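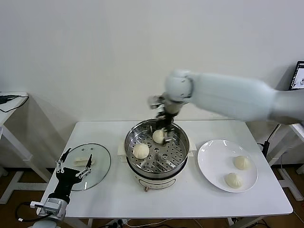 Slide 1. Steamed buns in an electric steamer, plate at right.

Storing and reheating bread at home
Speaker notes, Greer Matheson
Leltadgate Adult Evening Series, Feb 26, 2023

Slide 1 (title)
Introduce self. State the scope: wheat bread, plain, no fillings. Filled items follow different safety rules and are out of scope tonight. Handout is at the door. Questions after slide 6.

Slide 2. What staling is
Most people say "dried out." Correct this early. A loaf sealed in a bag goes firm with almost no loss of water. The starch swells and softens in baking, then slowly goes back to a more ordered state as the bread sits. The crumb gets firm and crumbly. Water also moves from crumb to crust, so the crust turns leathery.
Two processes, two fixes. Come back to this on slide 5.

Slide 3. The refrigerator
Ask for a show of hands: who keeps bread in the refrigerator?
Staling runs faster at refrigerator temperature than at room temperature. In the freezer it nearly stops. The refrigerator does slow mold, so in a hot, damp kitchen there is a case for it if the bread will be toasted anyway. Say this plainly. Someone always raises it.
Kitchen counter: two to three days for a lean loaf, longer for loaves with fat or sugar.
Cut side down on a board is fine for the first day. After that, bag it.

Slide 4. Freezing
Cool completely before wrapping. Warm bread in a bag gives off steam, the steam condenses, and the crust goes soft.
Slice first. Wrap tight, press out the air, then a second bag.
Freeze on the day of baking or purchase. Bread frozen on day three thaws as day-three bread.
Use within 3 months for best flavor. It remains safe past that point if kept frozen, but picks up freezer odor.
Do not refreeze the same slices more than once.

Slide 5. Reheating
Heat above 140 F loosens the starch again and the crumb softens. The effect is temporary. Reheated bread firms up faster than it did the first time, so heat only what will be eaten.
Oven, crusty loaf: run the crust quickly under the tap, 350 F, 8 to 10 minutes for a half loaf.
Toaster, slices: straight from frozen, no thaw.
Steamer, soft rolls and buns: space them apart, lid on, water already boiling. Four to six minutes from the refrigerator, longer from frozen. Wipe the lid once if it drips.
Microwave: damp paper towel, short bursts. Overheating makes it tough within minutes. Last choice.
The oven restores crust. The steamer does not, and should not be used for a baguette.

Slide 6. Bread boxes
Short slide. A box holds some moisture and lets some out. Useful for crusty bread over one or two days. Clean out crumbs weekly and wipe with vinegar if mold has appeared. Throw out the whole loaf when mold is visible. In soft bread the growth can extend past the colored spot.

Questions
Likely: sourdough (keeps longer, the acid slows mold), stale bread uses (crumbs, strata, croutons), gluten-free loaves (freeze at once).
Return the clicker to the front desk.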